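로봇은 어떻게 집안일을 배울까?
로봇에게 '예시'를 모아 주는 사람들 이야기
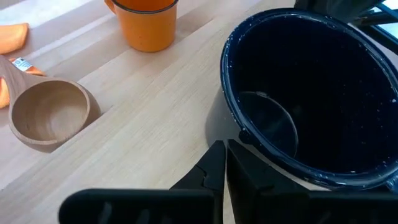

로봇 손목의 작은 카메라가 본 식탁. 검은 두 손가락이 남색 냄비 바로 앞까지 와 있어요.

여러분은 젓가락질을 어떻게 배웠나요? 누군가 하는 걸 보고, 따라 하고, 콩을 떨어뜨리고, 또 해 봤을 거예요. 로봇도 꽤 비슷하게 배운답니다!

플릿빌의 한 연구실에서는 로봇에게 부엌일을 가르치고 있어요. 로봇의 이름은 클룰린이에요. 그런데 클룰린에게 "냄비를 옮겨!" 하고 말만 해서는 소용이 없어요. 냄비가 어떻게 생겼는지, 어디를 잡아야 하는지, 얼마나 세게 쥐어야 하는지 하나도 모르거든요. 그래서 사람이 직접 시범을 보여 줘요.

시범은 이렇게 해요. 연구원 아프신 키아니 씨가 조종 장치를 손에 쥐고 움직이면 로봇 팔이 똑같이 따라 움직여요. 그동안 컴퓨터는 카메라에 보이는 장면과 손가락이 움직인 길을 함께 적어 두지요. 시작부터 끝까지 한 번 한 것을 '예시 하나'라고 불러요.

예시는 몇 개나 필요할까요? 열 개? 스무 개? 훨씬 더 많아요! 연구실에서는 냄비 옮기기 하나만으로 예시를 600개 모았고, 다른 일까지 합치면 벌써 3514개나 된대요. 와, 손목이 아프겠죠?

왜 똑같은 일을 그렇게 여러 번 할까요? 사실은 매번 조금씩 다르게 해요. 사진을 다시 보세요. 식탁에는 주황색 컵도 있고 나무로 만든 국자 모양 도구도 있어요. 다음번에는 컵을 반대쪽에 두고, 그다음에는 냄비를 살짝 돌려 놓아요. 창가의 커튼을 쳐서 방을 어둡게 하기도 하고요. 늘 같은 자리만 보여 주면 로봇은 냄비가 한 뼘만 옮겨 가도 엉뚱한 곳을 집으려고 해요.

어두운색 냄비는 특히 까다로운 친구예요. 테두리는 반짝이는데 안쪽은 아주 캄캄해서, 카메라로는 얼마나 깊은지 알기 어려울 때가 있어요. 그래서 이런 냄비는 예시를 더 많이 모아요.

실수한 것은 버릴까요? 레이프 룬데 씨는 실수만 따로 모으는 일을 맡고 있어요. 지금까지 127개를 모았는데, 그중에서도 미끄러진 냄비를 다시 잡는 장면을 제일 좋아한대요. 그런 걸 본 로봇은 잘못됐을 때 어떻게 고치는지도 배울 수 있으니까요.

집에서 해 보기
눈을 가린 친구에게 말로만 알려 주며 컵을 옮기게 해 보세요. 깨지지 않는 컵으로요! 그다음엔 역할을 바꿔요. "조금 왼쪽"이 얼마만큼인지 설명하기가 정말 어렵다는 걸 알게 될 거예요.

낱말 풀이
예시: 로봇이 보고 배우도록 사람이 해 보인 동작의 기록
그리퍼: 물건을 집는 로봇의 손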